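Tesgate Household Cloth Demonstrations – README
Release notes last edited Apr 3, 2024

What you get

Demonstrations of cloth handling in a furnished interior, recorded with hand-held grippers. A person does the task with the gripper in hand, and the recording is meant to stand in for what a robot would do. Whether it does is the question this README keeps coming back to, so read the limits before you train on it.

373 episodes were recorded. 316 are in the release. The rest failed the tracking check and are kept in the folder named rejected, with logs. We suggest looking at them. A set that only shows you its good days is hard to judge.

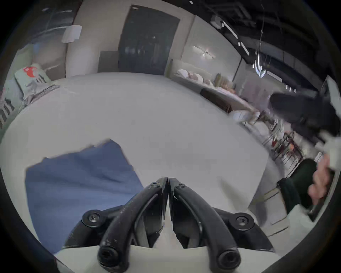 Photo: Tesgate project / Gatti Robotics Lab, Baltidberg

Tasks

fold_cloth – small rectangular cloths on a table
fold_shirt – shirts on a bed, two grippers
flatten – spread a bunched garment, no fold required

The task label says what the person was asked to do. It doesn't say they did it well. The success field was filled in by the same people who held the grippers, and we would not put much weight on it. A second pass over 118 episodes changed enough labels that we now treat the field as a hint.

Known limits

Hands and arms come into view. A policy can learn to lean on them, and in our early runs on the Votberg arm we think it did. Masking helped a little on the table tasks and made no clear difference on the bed.

Soft surfaces are worse than hard ones. A mattress gives when you press on it, people correct for that without thinking, and none of that correction is recorded as force. There is no force channel at all.

People are also quicker than our arm. Replayed at full speed, many paths ask for joint speeds it can't reach. Slowing them down changes how the cloth moves, so please don't report slowed replays as if they were the same task.

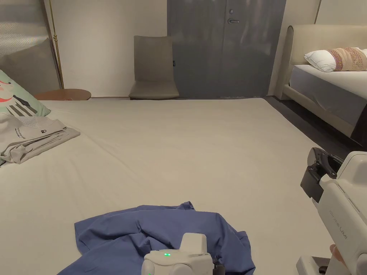
Two-gripper setup for fold_shirt, blue shirt on the bed.

Format

One folder per episode: video, gripper pose, finger width, and a short text label. Two-gripper episodes have left and right streams, synced by clock. Expect small drift on anything recorded before September.

Claims we don't make

You may have read that a task like this can be learned from 300 demonstrations. Maybe, in one room, with one shirt. We have not seen it carry over to a new room and would like to see the numbers from anyone who has. Hold out whole rooms when you test – random splits will flatter you.

Problems with single files go in the issue tracker, with the episode folder name in the title.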